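Clinical Applications Trainer, Imaging Instruments (full time, with travel)

Plivura is looking for a patient, friendly person to join our training team and help clinics get the most out of the examination cameras and imaging workstations we build. If you have ever stood beside a nurse who was seeing a live picture on a new screen for the first time, and enjoyed it as much as she did, we would very much like to hear from you.

We are a company of 124 people, and the training team is a small part of that: five of us at the moment, led by Lizelle Van Wyk, who started on our repair bench and still likes to take a handset apart when she gets the chance. Our instruments are used for skin checks, wound follow-up and women's health exams, mostly in smaller clinics where one person may be running the front desk in the morning and assisting with exams after lunch. They don't need a lecture. They need somebody who will sit down with them, go slowly, and come back to the tricky bits a second time without sighing!
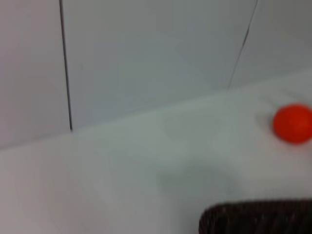 Pale work surface and light gray panels.

Your weeks will be a mix. On the road, you will set up workstations, walk staff through focus, lighting and color settings, and show them how to save, label and find patient images again later. Back in the office, you will answer calls from clinics you have visited, rewrite our quick guides when a menu changes, and sit in with Sihan Peng and the software group as they get new versions of the Wasine viewer ready. Please expect to be away from home nine nights in a typical month. We book sensible flights and decent hotels, and we try hard not to change your schedule at the last minute.

We would like you to have worked in a clinic, a hospital or a medical equipment company, in pretty much any role where you dealt with patients or staff every day. You should be comfortable with computers and able to lift a 35-pound case in and out of a car. A driver's license is required. Some of our customers are in South Africa, so if you speak Zulu, do mention it (Anathi Magagula handles those accounts and would be glad of the company). No sales experience is needed, and there are no sales targets in this job.

New trainers spend their first weeks alongside Samran Inthanon, visiting clinics together before going out alone. The last group began in September and is now doing very nicely.

To apply, send a resume and a short letter to Saranya Mudaliar in our hiring office, quoting reference 243. Applications close on 31 October 2020.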